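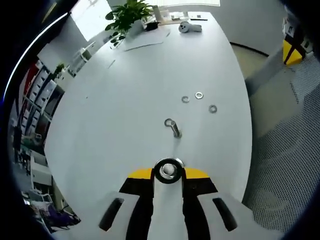
Jytte Mikkelsen would sooner show a robot a job than write one out for it. Most assembly work, she told a customer day at Treken's site in Drurnach, is known by the people who do it and is not written down anywhere. "Ask someone how hard they push a washer onto a bolt and they can't tell you. Give them the tool and they do it."

Treken today opens orders for Arko, a hand-held gripper and software package that lets factory staff record a task by doing it themselves. Deliveries start in December.

Drurnach, September 11, 2026

With Arko, a member of staff holds the gripper and carries out the job at a normal bench. A camera on the tool records the view of the fingers and the parts in front of them. The recordings are then used to train a robot arm fitted with the same fingers. No arm is needed while the recording is done, so a line does not have to stop and the bench does not have to be fenced off.

The first release covers small parts handling: picking up washers, rings and nuts from a flat surface, placing them over an upright bolt, and sorting them by size. Screwing a nut down to a set torque is not included. Treken plans to offer it as a later update to existing customers at no extra charge.

Arko was tried over the summer at Herath, a maker of pump fittings. Staff there recorded 1,000 runs of a washer and bolt task, working in sessions of 20 minutes. Three people took part, and two of them had not worked with robots before.

"We got better recordings once people stopped trying to be tidy," said Desta Yimer, production engineer at Herath. "At first everyone laid the washers out in a neat row, and of course they never arrive like that. Now we tip them out and start. It does make your wrist ache after a while, so we swap over between sessions."

Following the trial, Treken moved the grip further back on the tool and made the finger tips replaceable without a screwdriver. Runs in which a part is dropped can be marked by the user and left out of training, or kept if the part was picked up again and the job finished.

Customers who prefer remote control can use the same software with a pair of joysticks. The arm must then be installed first, and the usual site safety checks apply.

Each Arko set contains 2 grippers, 3 pairs of finger tips, a charging stand and a licence for one site. Training for staff takes a day and can be held at Drurnach or at the customer's own premises. Prices are available on request from the Treken sales office.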